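Suture length for practice knots, how short do you cut?

Forum: Skills and Training > Suturing

dumthorpe_res
Starting intracorporeal knots on tissue this month. I've been cutting my thread to 15 cm because that's what our handout says. My senior says it's too long for a small space and makes me redo it. What do you all use?

mcartwright
15 is fine for a short running line. For a single knot I go shorter. The extra thread ends up lying all over the tissue and you spend your time sorting out which strand is which.

What matters more to me is where the needle is while you make the loop. I like it parked close by, where I can see it, with the thread coming off in one wide easy curve.
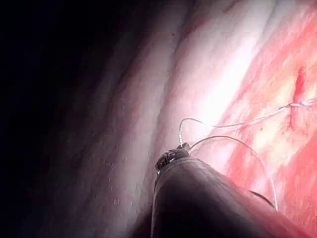
Second thing is the tail. Keep it short. If the tail is long you pull and pull and it never comes through the loop, and then the first throw slips.

Merle

knotty400
Disagree on parking the needle. I was taught to keep hold of it the whole time and wrap with the other hand. If you put it down you have to find it again, and pale thread on pale tissue is no fun to trace back.

C_Lambrakis
Both ways work. I teach parking first and holding later. New people who hold the needle tend to scratch the tissue with it when they turn the wrist.

knotty400
Maybe for the first week. After that it's a bad habit.

dumthorpe_res
Thanks. Does pulling up at a steep angle matter? My knots sit crooked.

C_Lambrakis
Yes. Pull flat, in opposite directions, low to the tissue. And don't grab the thread hard with the jaws on the part you'll keep. It frays.
Chrysoula

mcartwright
Agree with the flat pull. Try 12 cm tomorrow and see how it goes.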